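4.3 Setting up a feeding schedule

The Plenley feeder dispenses dry food at set times of day. Complete section 4.2 (Filling the hopper) before you start. The hopper holds 2130 g of dry food when filled to the line.

1. Plug in the power adapter and wait for the display to show the time.
2. Press and hold MENU until the hour flashes. Set the hour and minute with the arrow keys. The clock uses the 24-hour format.
3. Press MENU again. The display shows P1, the first of 5 meal slots.
4. Set the meal time. Minutes run from 00 to 59.
5. Set the portion size in grams. The smallest portion is 5 g and the largest is 139 g.
6. Press OK to store the meal. The display moves to P2.
7. Repeat steps 4 to 6 for each meal. To leave a slot empty, set the portion to 0.
8. Press and hold OK until the display returns to the clock.

Note: Meals must be at least 30 minutes apart. If two meals are set closer together, the second is skipped and E3 is displayed.

Note: The schedule is kept during a power failure. The clock is not – set it again when power returns, unless the backup battery is fitted (see 3.4).

CAUTION: Use dry food only. Moist or semi-moist food will block the auger and is not covered by the warranty.

4.4 Checking the portion

Portion weight varies with the size and density of the food. Check it after the first fill and each time you change brands.

1. Place an empty bowl on a kitchen scale and press TARE.
2. Hold the bowl under the chute and press FEED once.
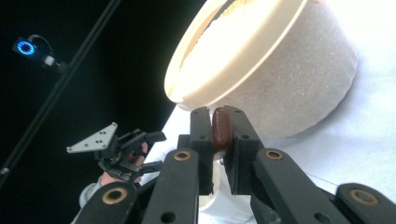 3. Weigh the bowl and compare the reading with the portion set for P1.
4. If the difference is more than 3 g, open MENU > CAL and enter the measured weight.
5. Repeat until two readings in a row agree.

CAUTION: Keep fingers and sleeves clear of the chute while the auger is turning.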